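3.2 Study sites and furnishing of the shared workrooms

Interviews were held with 38 tenants of shared work buildings in Hurnholm and Starkville between March and July. Each tenant was asked how surfaces, storage and lighting were chosen, and who paid for them. Responses were coded by two readers using the scheme set out by Holovko in the earlier Brullance survey.
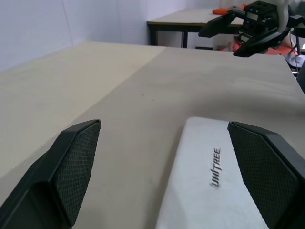
Department of Interior Environments, Chege Institute, Hurnholm

Tenants in both towns favoured pale, neutral colours for work surfaces. The reasons given were mostly practical: marks are easier to find, and replacement pieces are easier to match. Cost was raised less often, although the yearly furnishing allowance in Starkville was capped at $1,000 per room.
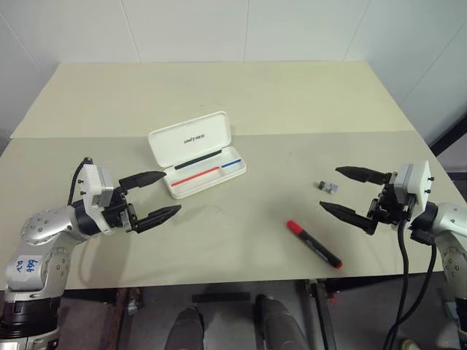

Figure 3. Worktable in a shared room.

Covering a table was the most common change tenants made without asking the building manager. Sheeting was preferred to paint, as it could be taken up at the end of a lease. Where two sections of a top differ in tone, as in Figure 3, with a yellower cream on the far side of the seam and a greyer beige on the near side, tenants may come to treat the line as a boundary between tasks. Several described such a habit in their own rooms. The building rules, which run to 80 pages in Hurnholm, say nothing on the matter.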